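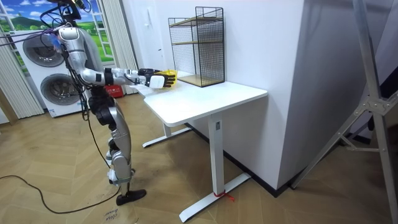
The Neltudico desk rack in black mesh with pale timber shelves, at the back of a white Prunness desk.

Neltudico Desk Rack, black wire mesh
Code 1601
Sold by Ghanem Home & Study

If you have ever pushed your chair back on a Friday afternoon and wondered where the desk went, you'll understand why we're so fond of the Neltudico. It's a tall, upright rack that stands at the back of the desktop against the wall and gives you somewhere to put all the bits and pieces that would otherwise creep forward until they're under your elbows (ours are mostly tape measures, colour cards and other people's pens).

The sides are a fine grid of black metal wire, so light still gets through and you can see what you've got in there without pulling everything out. Inside there's a shelf up near the top and another at the base, both in a pale natural timber. The lower space is the tall one. Folders go there, or a plant if you're that way inclined, and the upper shelf suits the smaller things you reach for all day.

We've had plenty of people tell us they expected black mesh to look a bit like office supply stock, and I do know what they mean! It's the timber that warms it up. Set against a plain white desk it's really very handsome, and it's just as happy on a kitchen bench with the cookbooks.

Living with it

Each shelf will take 3 kg, spread evenly. Please don't ask more of the top one than that — heavy books belong on the base. The mesh needs nothing but a dry cloth or a soft brush now and then. The timber can be wiped with a damp sponge, well wrung out, and dried straight afterwards. Spray cleaners will dull the finish over time, so keep those for the desktop.

Small hooks from the hardware shop will hang from the mesh quite nicely, and I've got my own headphones and a calendar on mine. Clips work too, if you like your lists where you can see them.

It comes flat in one carton with a hex key. Allow 13 minutes to put it together, or a good deal longer if you stop for a cup of tea halfway, as I did. Leave the screws a touch loose until both shelves are in, then go around and tighten the lot.

About the desk

The white desk is the Prunness, sold separately. It has a smooth rectangular top with gently rounded corners, a white metal frame, and square column legs on long flat foot bars. Top height is 720 mm. Those foot bars are good and steady, though do measure your skirting boards if you want the back edge hard up against the wall.

Delivery and pick-up

Watex Freight brings both pieces to your door, Tuesday to Thursday. You're also welcome to pick up from the shop, and a rack on its own will fit in the boot of a small car.

The June shipment of racks has sold through. The next lot is due 14 July 2025, and you can put your name down now without paying a deposit. Ring and ask for Nizar Abu Hammour, who looks after the waiting list, or send us a message with your postcode and he'll get back to you with a delivery cost.

Dalal Aoun
Ghanem Home & Study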